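Notebook, project course, Warberg team
September, started 14:10

Task for this block: right hand takes the steel bowl off the white table, holds it, sets it down inside the target area. Left hand stays parked. Same object layout as last time, basket with the bear, wicker tray with the tissues and the small bowl. Nobody moves the layout between trials. If something gets knocked, abort the trial and log it as void.

Config: Skiteck controller, default gains except wrist roll, lowered after the oscillation we saw on the cup task. Control loop checked before start, no dropped packets. Hand calibration redone on both sides. Right index was reading 4 degrees off at full extension, corrected in the offset file, old file kept with suffix _prev.

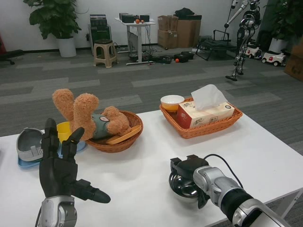 Right hand on the bowl, bowl tipped on its side. Left hand parked, fingers spread.

Plan is 20 trials, scored pass/fail, with a note on the failure type. Void trials do not count. Rim grasp only. The outside grasp was dropped from the protocol because the wall of the bowl is too smooth for the fingertip pads we have, and the force estimate on a curved surface is poor anyway.

14:50. Changed one thing before scoring: approach height raised. With the old value the planner brought the fingers in too flat and the thumb reached the rim before the index did. Index first is what the grasp template assumes. Planner cap left at 3,000 iterations. It has not hit the cap today, so I see no point in raising it.

The depth estimate on the bowl is still the weak part. Polished steel returns holes in the depth map and sometimes a false surface where the hand reflects. Workaround in the current branch: fit the rim as an ellipse in the color image, intersect with the known table plane plus bowl height, ignore depth inside the rim completely. Works as long as the hand does not cover most of the rim. Once it does, the fit drifts, so the pose is frozen at the last good value and the final approach is open loop.
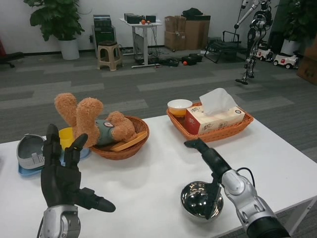

Stallaseck: I would not freeze it on a fixed distance. Freeze on visible rim fraction. You get the same behavior for the bowl and it carries over to the cup, where the hand covers the object much earlier. Also log the ellipse residual per trial, otherwise we can't separate a bad pose from a bad grasp when we write this up.

Agreed on both. Residual logging added now (one line, goes into the trial CSV as rim_res). Visible fraction needs a hand mask, and the mask from the arm model is late relative to the image. Parking that until the timestamps are fixed. Fixed distance stays for this block so the trials are comparable.

16:05. Block finished. 18 pass, the other two failed in the same way: fingers closed on the rim, lift started, bowl rotated about the contact line and slid out. Both had a normal rim_res, so the pose was fine and the grip was not. Thumb torque at lift start was below the others in both.

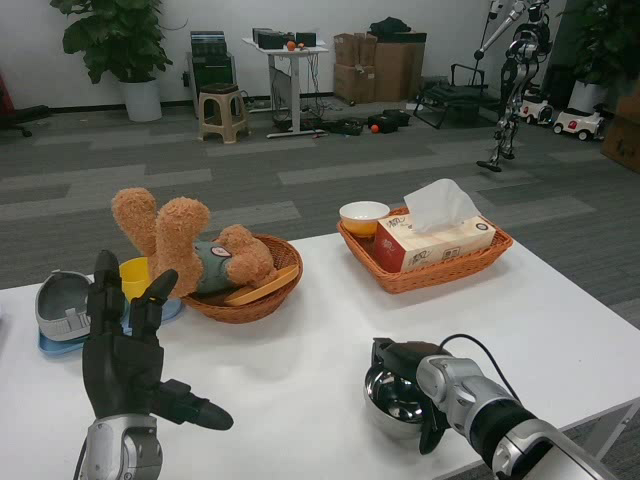 Next step is therefore the thumb. Options: hold the lift until thumb torque passes a threshold, or close the thumb a bit further in the template. The threshold is cleaner but needs a timeout and a retry state, and the state machine is Grabowska's branch at the moment. Will try the template change first, same layout, same number of trials.

Open:
- image/arm timestamp offset, measure before touching the mask
- cable over the right forearm, check slack at full reach
- copy trial CSV and both offset files to the course share
- report template wants a failure table, columns still to be agreed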